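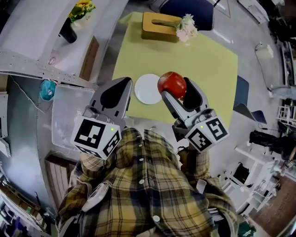
Archives > Floltley Dining Room list > Tables and linens

Reading time: 2 min

Previous Next Thread Index Reply

Re: Tablecloth for the square table

14 October 2024

On the question of color, I would keep the pale one. We tried a dark blue cloth in July and against navy chairs the whole room went flat. With the pale yellow-green you can see what is on the table, and a red apple and a white plate are enough to make it look set for lunch. The sunflowers in the black vase can stay on the long white counter. They are too tall for the table and people end up talking around them.

> We have 400 left in the room budget after the chairs. Heffernan
> has a square cloth in dark gray and one in cream, and both can be
> machine washed. Do we want to replace the one we have? I would
> also like to get rid of the tissue box, or at least move it, as
> it takes up space when all four places are set.

I don't think either Heffernan cloth is worth it. The cream will show every coffee ring, and the gray has the same problem as the blue. If we do want a spare, Wilach sells a plain cotton one that can go in at a hot wash. Order it a size up, as the last cotton one shrank almost 8 centimeters and no longer covered the corners.

The tissue box I would leave. It is tan wood, it sits near the far edge, and the little pink and white artificial flowers can lie across the top of it, so it does the job of a centerpiece. When all four places are needed it can go on the counter – there is room if the plastic bin moves to the cabinet.

What I would spend the money on is plates. The round white ones are fine but we are short when there are guests, and two of the ones in the cupboard are chipped. Plain white, same size, so they stack with the rest.

I can place the order once the cloth is decided.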